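Skimov Live Archive – Frequently Asked Questions
Last updated 10/10/2021

What does the archive cover?
Studio albums, singles, radio sessions and concert recordings by the band Skimov. Solo work by Iestyn Yorath is listed only where another member plays on it.

How are catalog numbers assigned?
Each recording gets a number when its date and venue have been confirmed. Numbers are not reused. The list currently ends at 204. Gaps mean that an entry was merged with another.

Why do two versions of "Brurnthorpe" have different running times?
The single was edited to remove the second verse. The album version keeps it and adds a longer fade. Both are listed under the album entry, with the single marked "E".

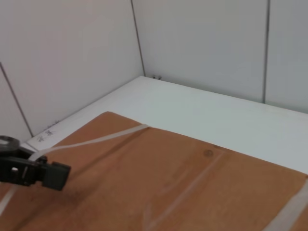

Which pressing of Talley has the extra track?
The second. The first pressing has 17 tracks on the sleeve and on the disc. The second has the same sleeve, but the disc carries an unlisted instrumental after the last song. Check the number stamped near the center hole – it ends in 2.

Are the radio sessions available to download?
No. Session entries give the broadcast date, the songs played and the lineup. Rights remain with the stations.

What do the source grades mean?
A is a soundboard or broadcast master. B is a first copy of a master. C is an audience recording. Entries with no grade have not been heard by an editor.

How do I submit a correction?
Use the form on the contact page and include the catalog number. Bleddyn Ruddock handles setlists and dates. Corrections to songwriting credits need a scan of the label or booklet.

When will the Eynon tour pages be complete?
The first 3 shows are online. The remaining dates will be added in November.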